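Dustar Classroom Materials
Home > History > Source sets > Emano series

Emano Source Set 11: The Bronport Dock Strike

Facsimile documents for college survey courses and upper high school
In stock. Ships in two boxes.

Overview

Emano Source Set 11 is a classroom set of reproduced letters, handbills, ledger pages and newspaper columns from the strike at the Bronport docks. It is meant for discussion sections in labor history, urban history, and first-year writing courses that use historical sources. Students work from the documents in pairs or small groups. No textbook is required, and the set does not assume any earlier reading on the subject.

The strike began as a dispute over how loading time was counted and grew until nearly 3000 people were out of work along the waterfront. The surviving papers do not agree on who started it, when the first crew walked off, or what the harbor office promised in return for a vote. Most of the lessons are built on those disagreements.

What students read

The documents are sorted into two folders. Folder A holds papers written during the strike: crew notices, a foreman's daybook, letters between the harbor office and the shipping firms, a boarding house account book, and handbills from both sides. Folder B holds papers written afterward, including a church anniversary booklet, testimony given at a city hearing, and a long newspaper piece that was reprinted in schoolbooks for a generation.

We suggest that classes finish Folder A before opening Folder B. The newspaper piece is well written and students tend to believe it. If they have already read the daybook, they will notice that the writer moved one meeting to a different night and left another out.

Each document comes with a plain transcript on a separate sheet. Spelling in the transcripts follows the original. Words we could not read are marked with a blank line. A few letters in Folder A were written in Turkish by members of a coal crew, and these have a facing English translation.

Some of the handbills use insulting language about immigrant crews. We have not removed it. The teacher's guide has a page on introducing these items and lists which ones can be skipped without affecting the later lessons.

Teacher's guide

The guide is a stapled booklet. It contains a short account of the strike, notes on every document, a map of the waterfront, and 11 lesson plans. The plans are written for a 50-minute meeting, and most can be stretched over a week. Lesson 4 (the daybook and the notices) and Lesson 7 (the hearing) are the ones instructors use most if they only have room for a couple.

The writing assignments are at the back. They run from a one-paragraph source note to a full research essay. There are sample grading sheets for the essay, but no answer key. Several of the questions have no settled answer in the record.

A section on reading aloud was added in this edition. Instructors who used the earlier one told us that students who were silent during written work would talk freely after hearing the hearing testimony read by classmates. The testimony is now also laid out as a script with the speakers marked.

Changes in this edition

The boarding house account book is now reproduced in full. The earlier edition had selected pages.
The map has been redrawn. Pier 2 was in the wrong place.
Transcripts are set in larger type.
The document numbers have changed. If you have the old guide, do not use it with the new folders.

Specifications

Series: Emano
Set number: 11
Level: college survey, grades 11 and 12
Documents: facsimiles, printed on one side unless the original has writing on the back
Transcripts: separate sheets, hole-punched
Guide: one per set
Language: English, some Turkish with translation
Printing: Çetinkaya
Replacement sheets: sold singly, order by document number

Ordering

Schools may pay by card or purchase order. Purchase orders must show the set number and a shipping address that can receive parcels during the day. Orders received before noon leave our Bronport warehouse the same afternoon. Teacher's guides can be bought alone, but folders are not sold separately.

District orders over $1000 ship free. If you are ordering for several sections that meet at the same hour, one set for each room is the usual arrangement. Sections that meet at different hours can share.

Copying

Transcripts and assignment sheets may be copied for students in your own school. Please do not post them on an open web page. The facsimiles may be shown on a classroom screen. For use in a published article or thesis, write to us first, as some of the originals belong to private families.

Returns

Unused sets can be returned within 30 days. We cannot take back sets that have been written on. If a sheet is missing when you unpack the set, send us the document number and we will mail a copy at no charge.

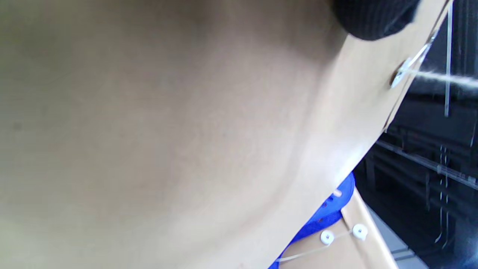
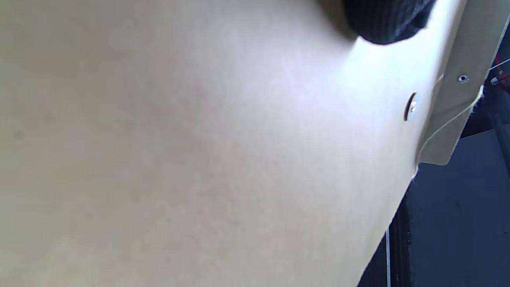 Close views. The straight edge is visible in both.

Related items

Emano Source Set 10: Market Street Petitions
Emano Source Set 12: The Water Board Letters
Blank source note pads, for use with any Emano set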